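4 安装与首次设置

本章适用于 Vondodine 系列床用电热毯的双人型。单人型只有一个控制器接口，凡涉及 B 侧的步骤可跳过。

4.1 铺设前的检查

1. 从包装袋中取出电热毯，平摊在床垫上，放置 2 小时，使折痕自然展开。期间不要接通电源。
2. 用手掌沿发热线走向检查毯面。发热线应间距均匀，无交叉、无打结。
3. 检查床头端的两个接口。接口内不得有纤维、灰尘或变形的触片。
4. 核对控制器背面的型号与毯体标签上的型号。型号不一致时不得使用，请联系 Plistau 售后部门更换。

注意：床垫厚度小于 60 mm 时，固定带无法收紧，毯体容易滑移起皱。

4.2 铺设与固定

1. 将电热毯有标签的一面朝上，接口一端置于床头。
2. 毯体上缘与枕头下沿对齐，枕头不得压在发热区上。
3. 将四角固定带绕过床垫转角，拉紧后扣合。先固定床头两角，再固定床尾两角。
4. 从中线向两侧抚平毯面，随后铺床单。床单与电热毯之间不要再加乳胶垫或厚褥。
5. 电源线沿床垫侧面下垂，避开床架的铰接处和抽屉滑轨。

小心：不要用别针、图钉或缝线固定毯体。刺穿绝缘层可能导致触电。

4.3 连接控制器

1. 将控制器插头插入床头接口，听到卡扣声为止。A 侧对应左位，B 侧对应右位（以平躺时的方向为准）。
2. 控制器放在床头柜上，或用挂扣挂在床沿。不要塞入枕下或被内。
3. 将电源插头插入带接地的墙壁插座。不要与取暖器共用插线板。
4. 按住电源键，直到指示灯由红变绿。若红灯持续闪烁，拔下电源，重新执行本节第 1 步。

4.4 预热与定时

1. 选择“预热”档，盖上被子。
2. 入睡前调至“睡眠”档，或按“定时”键设定关闭时间。
3. 两侧控制器相互独立，定时须分别设定。

说明：更换床品后定时设置不丢失；断电后恢复出厂值。

4.5 通电前清理床面

通电前应将床面上的杂物全部移开，包括绒毛玩具、靠垫及其他小件物品。物品覆盖处散热受阻，局部温度会高于设定值，温控器可能提前切断该侧供电。
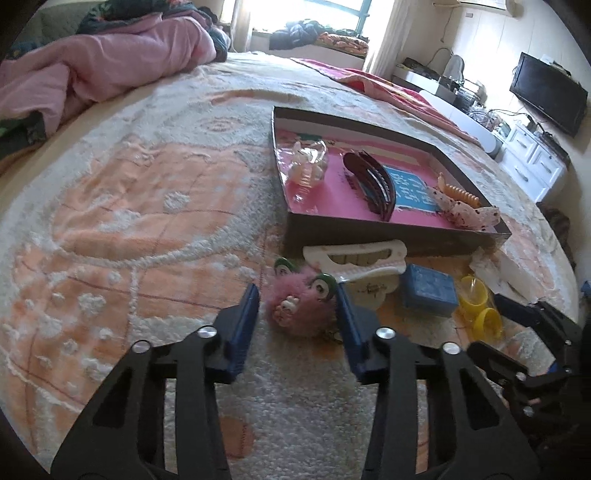 图 4-3 床罩上的粉色绒毛玩具及小件物品，通电前须移开

清理后掀开床罩，确认毯面平整，再接通电源。宠物不得单独留在通电的床上。

4.6 常见提示

E1：接口未插紧。断电后重新插接。
E2：毯面过热保护。断电，移除覆盖物，待毯体冷却后再启动。
E3：控制器内部故障。停止使用并送修。

同一代码在重新启动后再次出现时，请记录代码及所在一侧，随机身标签号一并提供给售后部门。清洗与收纳的要求见第 5 章。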